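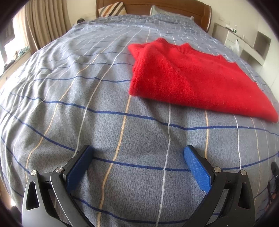

Maksym Holovko wants to know why anybody would pay good money to teach a machine to fold a sweater when he can do it in the time it takes to complain about it. He wrote that under our October notice, and he added that he's been hearing about robots doing the laundry his whole life and is still doing the laundry. Fair enough, Maksym! I'm still doing mine too.

But I read the comment a few times, and it got me thinking I'd written the October notice all wrong. It sounded as if the robot was ready and we only needed a few people to come and clap. So this is the second try, longer and (I hope) plainer, and if you read the first one and shrugged, please give me another few minutes.

CALL FOR PARTICIPANTS: THE BOZSIK HOME CHORES STUDY
Gukport and nearby towns
Paid, part-time, no experience needed beyond having a home and things in it

The short answer to "can machines do the chores yet?" is no, mostly, and sometimes a bit. Our test machine is called Bolard. Bolard is an arm on a wheeled base, and it lives at the Brutivetti workshop behind the Gukport bus depot. Give it a stiff square towel on a bare white table and it will fold that towel for you all afternoon, and visitors love it. Give it a knit sweater on a rumpled bedspread and you'd better have brought a sandwich. It looks, it reaches, it pinches some sweater and a good handful of bedspread along with it, and then it lifts the lot.

I used to think the folding would be the hard part. It's a lot of little parts, and most of them I'd never noticed in my own hands until I had to explain them to an engineer. Where does the sleeve stop and the body start when they're the same red? How do you get hold of one layer of wool and leave the one underneath? What do you do about a duvet that slides along with whatever you're pulling? You do all of that while listening to the radio. I'd like to record you doing it. 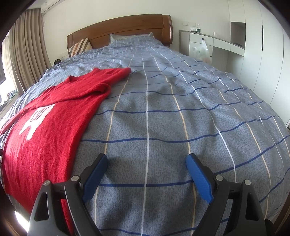 Ludmila Sýkora
Participant Coordinator, Bozsik Home Chores Study, Brutivetti

I'm the person who'll answer your email, come to your door and show you how everything works, so let me tell you what you'd be getting into.

WHAT YOU'D BE DOING

Chores, your own ones, at home. You'd do them with a hand-held gripper in place of your fingers. Ours has two fingers with blue pads on the inside, and you open and close it by squeezing. A camera on it records what the gripper is up to. The idea is that if you can fold a sweater with two clumsy fingers, then the way you did it is something a machine with two clumsy fingers might be able to learn from. If you do it with your lovely bare hands, it can't copy you, it hasn't got the hands.

You'll feel ridiculous for the first session. I did. I spent most of my first morning chasing a pillowcase across my own bed, and I've been making beds since I was tall enough to see over one. By the second visit I had a trick for it (pin the far corner down with one fingertip of the gripper, then drag the near one toward it), and when I showed that to the engineers they got very excited and made me do it over and over until I was sick of the sight of pillowcases.

The chores we most want right now:

Folding knitwear, especially soft bulky things with a thick neck or a ribbed hem
Spreading a garment out flat when it's been dropped in a heap
Picking clothes up off a made bed without taking the bedding too
Straightening a duvet or a bedspread
Pairing socks
Hanging a shirt on a hanger, if you've got the patience of a saint

Patterned bedding is welcome. Stripes, checks, flowers, the loud one your aunt gave you, all of it. Bolard is used to plain backgrounds and we'd like it to get over that. Please don't iron anything for us or buy new sheets. One very sweet applicant in October asked if she should repaint the bedroom. No!

There's a shop-floor side to the project as well, with people restocking shelves and folding T-shirts onto display tables. That's full for now. If you work in a clothing store and would like to be told when it opens again, write "shop list" in your email and I'll keep your name.

HOW IT WORKS

You'd do four sessions at your place, and each one runs four hours with breaks whenever you like. I come along to the first and set you up. After that it's your choice, and I can come back and keep you company or I can leave you to it with the phone number of someone who'll pick up. Most people say they want me there and then find I talk too much.

Pay is $1,000 for the full set of sessions, sent after the last one. If you stop partway, you're paid for the sessions you finished. You don't have to give a reason for stopping.

You don't need to be good at folding. I'd like to say that again for all the people who emailed me in October to apologize for their closets. We've got one engineer who folds like a department store and her recordings are beautiful, but if every recording looked like hers, Bolard would only ever see a sweater that was already behaving itself. Go wrong, start over, drop it, get annoyed. A recording where the sleeve flops back and you have to fix it is worth a lot to us.

WHO I'M LOOKING FOR

Adults living in or near Gukport, close enough that I can get to you by bus or a short drive. Any age over eighteen. I'd love more older people, more left-handers, and more homes with small bedrooms where the bed takes up nearly everything and you have to fold from the foot end with your knees against the mattress. Shared homes are fine if everyone living there agrees to it in writing. Pets are fine in another room. (Cats adore the gripper. We have learned.)

If your hands or wrists bother you, talk to me first. The squeezing does get tiring and I don't want to find out about your bad thumb in the middle of the third session.

WHAT HAPPENS TO THE RECORDINGS

People ask me this first on the phone, so maybe I should've put it higher up. The camera sees what's in front of the gripper, and in a bedroom that means the bed, whatever's on it, and a fair bit of the room behind. It's a very wide view. It'll catch your curtains and the top of your desk. Before each session we walk around together and you take away anything you'd like kept private, mail and photographs and prescriptions and so on. There's no sound recorded. You can look at everything afterward and have any part of it deleted, and you can change your mind about that later too. The consent form says all this in stiffer language and I'll go through it with you line by line if you want.

The recordings are used to train Bolard and to measure how it's doing. They aren't for advertising.

WILL IT PUT ANYONE OUT OF A JOB?

Another one from the comments, and I don't want to skip it. I cleaned vacation apartments for years before I came here, so it's a question I think about. What I can tell you is what I see at the workshop. I see a machine that can carry a basket down a clear hallway, do its towel, and pick up a sock if the sock is lying nicely. It can't change a bed. It can't walk into a room and work out that the thing on the chair is clean and the thing on the floor isn't, and I've lived with people who can't either. I don't know what it'll manage ten years from now and I'm a little suspicious of anyone who says they do.

Where I'd be glad of it is for my neighbor downstairs, who can't lift her arms above her shoulders and waits for her daughter to come and do the duvet. If Bolard could do a duvet, only that, badly, I'd wheel it down to her myself.

HOW TO APPLY

Send me an email through the Bozsik page on the Brutivetti site by 11/12/19. Tell me:

Your name and which part of town you're in
What kind of bed you have and how much room there is around it
Which hand you use
The chore you hate most
Days and times that suit you

A few lines each is plenty. Don't send a résumé, I won't know what to do with it. I answer everybody, though I'm slow when I'm out on home visits, so if you haven't heard back in a week please nudge me.

Before you commit to anything you can come by the workshop and have a go with the gripper. Bring a sweater, the worse behaved the better. We've got a bed set up in the back and coffee, and Bolard is usually running, so you can watch it have a try after you.

Maksym, that goes for you too. I mean it. I've left a reply under your comment with the open hours, and if you can fold a sweater with the gripper as fast as you say, I'd like to get you on the list before somebody else takes your place.

Ludmila

P.S. Fitted sheets: several people have asked. Not this round. I can't fold one either.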